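Home | Runner Guide | Timing Chip | Contact
12/14/19, by Presteser Race Team
2 min read

4. Fix the timing chip for the Ronanier 10K

1. Take the chip and the two ties from your envelope.
2. Put the chip flat on the laces of one shoe.
3. Pass the ties through the chip and close them.

Note: Bib numbers go from 195 to 595. The number on the chip must be the same as on your bib. 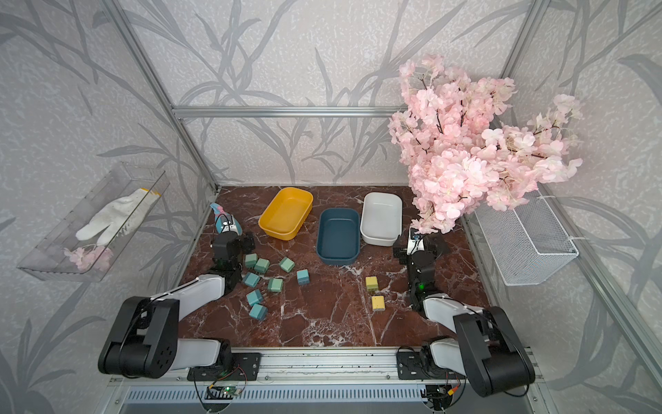 4. Walk over the test mat at the Melnychuk gate and wait for the beep.
5. If there is no beep, go to the help desk before the start.

Caution: Do not bend the chip. Do not carry it in a pocket or in your hand, the mat may not read it there.
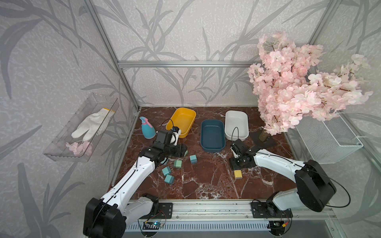
Can I wear the chip on my ankle?
Only with the soft Dusness band, which you can get at the help desk.

6. After the finish, cut the ties and put the chip in the return box.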